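台式主机拆装工位的零件定置与托盘设计

课程项目报告 第二组
组员:Tin-yau Lai(托盘建模与打印)、Elsie Marsden(工序记录)、Kieran Pearce(主机拆解与复装)
指导教师:Natalie Haslam

一、项目背景

硬件维护实训课使用的立式主机为统一型号,学生需在一次课内完成硬盘、内存和处理器的拆卸与复装。以往各组将拆下的零件直接放在桌面或机箱盖板上,由此产生三类问题:处理器触点面受污;内存条与机箱内已装的内存条混淆;硬盘平放占用台面,移动机箱时容易碰撞。一月的实训课上,共记录零件误放9次,其中7次涉及内存条。

本项目的任务是为该型号主机设计一套零件托盘,规定每个零件的存放位置与朝向,并给出工位布置方案。项目不涉及主机性能,也不对零件本身做任何改动。

二、工位布置

工作台采用带槽铝型材台面。主机侧放,侧板取下后开口朝上,主板呈水平状态。电源位于靠近操作者的一侧,硬盘架位于右侧,托盘固定在主机左侧。这一方向经过比较后选定:后面板的扩展槽挡片朝左,取放扩展卡时不受硬盘架阻挡;硬盘架一侧线缆较多,放在右侧可避免从托盘到主板的取放路径跨越线束。

机箱线缆在开始前需整理一次。SATA数据线不从接口拔下的,应推向硬盘架一侧,使处理器插座和内存插槽上方没有线缆横过。

托盘与机箱之间须留出间隙。机箱左前角有拉手,间隙不足时拉手会与托盘边缘干涉。初版布置未考虑这一点,Kieran Pearce在试装时提出后,托盘整体向左移动了3个槽位。

三、托盘设计

托盘为灰色单件打印,材料选用Rendau灰色线材,切片软件为Titunari。Tin-yau Lai先后完成3版模型。各存放位要求如下。

硬盘位:位于托盘后排左侧。3.5英寸硬盘竖直插入,标签可见。竖放占用面积小,硬盘上沿外露,便于抓取。

处理器位:浅方形凹槽,深度小于处理器总厚度,边缘留有取件余量。处理器放入时金属顶盖朝上,不得翻面放置。

内存位:内存有两种存放方式。长槽用于水平放置,位于处理器位前方;窄立槽用于竖直插放,位于托盘右侧。竖插时内存条只露出侧边,取件方向与装入插槽的方向一致,手腕不需翻转。

立柱与挡块:较高的立柱设在硬盘位右侧,前部和中部另有矮方块。立柱高度在第二版中增加过一次,第三版未再改动。 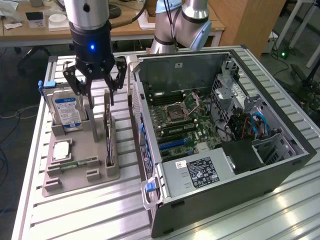
图1 零件存放于左侧托盘,处理器插座扣架处于打开状态

由图1可以核对处理器位与内存位的实际放置情况。处理器插座为空,两条内存仍留在主板插槽内。这两条内存不属于本工序的拆装对象,Elsie Marsden在记录表中将其单独列为“保留件”,与托盘内的内存分开登记。

四、操作工序

拆卸按以下顺序进行:
1. 断开外部电源,将主机侧放于台面,取下侧板。
2. 佩戴防静电腕带,接地夹固定于铝型材台架。
3. 取出硬盘,竖直插入托盘后排。
4. 打开内存插槽卡扣,取出指定内存条,放入长槽或立槽,并在记录表中注明。
5. 拆除散热器,清除导热硅脂。所用清洁剂为Hoàng牌,每次用量以浸湿一片无尘布为限。
6. 抬起处理器插座压杆,打开扣架,垂直取出处理器,放入方形凹槽。

复装顺序相反。处理器放入插座前须核对三角标记,扣架完全打开后方可放入,放平后再合上扣架。插座打开期间,上方不得传递螺丝、螺丝刀等物件。步骤6完成后如需离开工位,应盖上插座保护盖。

内存复装时,先对准防呆缺口,再在两端均匀施力,直至卡扣复位。仅一端卡扣复位的,应取出重装,不得单侧补压。

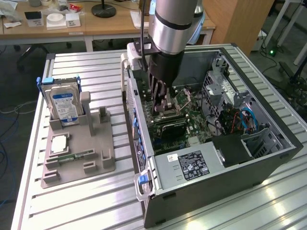 Žofie Zeman

第二组的工位布置由邻组独立复核。复核依据托盘图纸与工序表进行,检查内容包括零件位置、零件朝向、机箱方向和取放路径。图中硬盘竖立于托盘后排的槽内,处理器位于方形凹槽,内存条水平放在其前方,三者与图纸一致。机箱左侧的三个蓝色挡片固定夹沿竖向排列,可作为判断机箱放置方向的参照。工序表据此增加一行:放置主机后,先确认挡片固定夹在左、电源在前,再固定托盘。

五、测试与结果

测试分为插拔耐久和误放统计两部分。

插拔耐久测试针对硬盘位和内存立槽。两处各完成1,000次插拔,由组员轮流进行,分多次课完成。硬盘位槽壁出现磨痕,未见裂纹,硬盘仍能保持竖直。内存立槽入口处的圆角有磨损,间隙略有增大,内存条向一侧轻微倾斜,但未脱出。长槽和处理器凹槽没有夹持力,未列入耐久测试。

误放统计沿用一月的记录方法。使用托盘后,各组共完成9轮拆装,记录误放3次,均为内存条放入长槽时方向颠倒,未出现处理器翻面或硬盘平放的情况。两次统计的参与者不完全相同,轮次也不一致,因此只作对照参考,不计算改善比例。

六、存在问题

长槽没有防呆结构。内存条在长槽内正反均可放入,3次误放都与此有关。可行的修改是在槽底增加与缺口对应的凸起,但凸起会接触金手指附近区域,尺寸公差需重新核算。

立槽的磨损集中在入口。计划将入口圆角改为可更换的嵌件,嵌件选用Jurness软质料,硬度低于电路板基材。

托盘目前没有螺丝位。散热器和硬盘支架的螺丝仍放在单独的磁性盘中,磁性盘不得靠近硬盘位。下一版拟在托盘左前部增设带盖的螺丝格,盖板材料未定。

托盘底部与台面槽的连接采用两颗T型螺母,换用其他型号主机时需要松开后重新定位。定位尺寸已标注在图纸右下角,单位为毫米。

七、提交文件

托盘三维模型(第三版)、切片参数表、工序表、误放记录表、耐久测试记录。模型文件由Tin-yau Lai保管,纸质记录存放于实训室资料柜第二层。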